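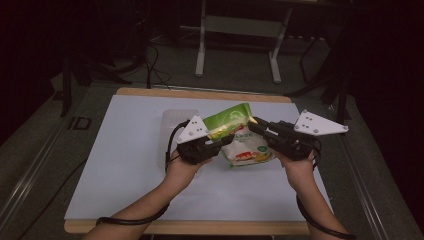
The snack bag theory of a tidy kitchen

I have read a lot of advice this summer on how to store snacks, and I believe very little of it. The theory goes that you take every bag out of the cupboard, put it in a clear box, and your kitchen becomes a calmer place. There's usually a before shot with a heap in it and an after shot with labels. You never get the one from three weeks later.

But I did it, or a version of it. One clear plastic box, shallow, and the white and green bags that make up most of what gets eaten in this house between meals. The box is called the Ollum, it's sold as a "pantry system," and it is a box. MacLeish makes one that looks the same to me and costs less, so if you must, start there.

My first complaint is that a snack bag has no shape. Everybody who designs these containers seems to have been thinking of crackers in a carton. A puffy bag has a belly in the middle and two flat ends with nothing in them, and when you stand it upright it slumps over the second you let go. The Ollum leaflet shows bags filed like record albums. I got two in that way before the row gave up and leaned.

You can squeeze them, of course. I've seen people recommend pricking a pinhole in the bag to let the air out, which strikes me as a great way to own a stale bag of anything. The air is there for a reason. Pinching the bag in the middle makes it fold up nicely and also makes crumbs.

Flat is better. I'll give the box people that much, although their own leaflet doesn't suggest it. 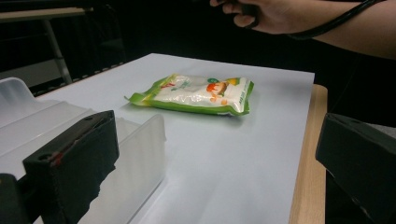 Posted by Damian Trummer on 8/3/25
Filed under: Kitchen, Complaints

Lying down, a bag more or less behaves. You can see the front, it doesn't fall on its neighbor, and the weight of the next one on top doesn't do it any harm as long as you stop early. The glossy ones slide, though. Put one glossy white bag on another and give the box a shove and they trade places. The crimped ends are the other nuisance, with those stiff corners that catch on whatever is next to them. I tried folding the ends under. They unfold.

Then there is the matter of weight. I weighed an unopened bag of the kind we buy on the kitchen scale, wrapper and all, and got 245 grams. A second one from the same shelf came out at 241. I have no conclusion to draw from this except that I had the scale out. Someone will write in to say my scale is off, and it may well be.

The Tundura clips I bought to go with all this are fine on a thin bag and useless on a thick seal. They cost me $9 and one has gone missing already. A clothespin grips harder. So does folding the top over twice and putting something heavy on it, like my mother did with a can of peaches.

Dendum also sells a "snack riser," a little shelf that goes inside the box so you can have a second layer. I looked at it in the store for a while. In a shallow box it would leave enough height for a greeting card. I put it back.

So where I've ended up is one box, bags flat, green ends all facing the same way so I can grab one without looking. It takes up more shelf than the heap did. My wife says it looks better and I suppose it does. I'm going to leave it through the end of August and see whether anyone besides me puts a bag back in it. If you have one of the deep boxes and you like it, tell me what you keep in there, and please don't say pasta.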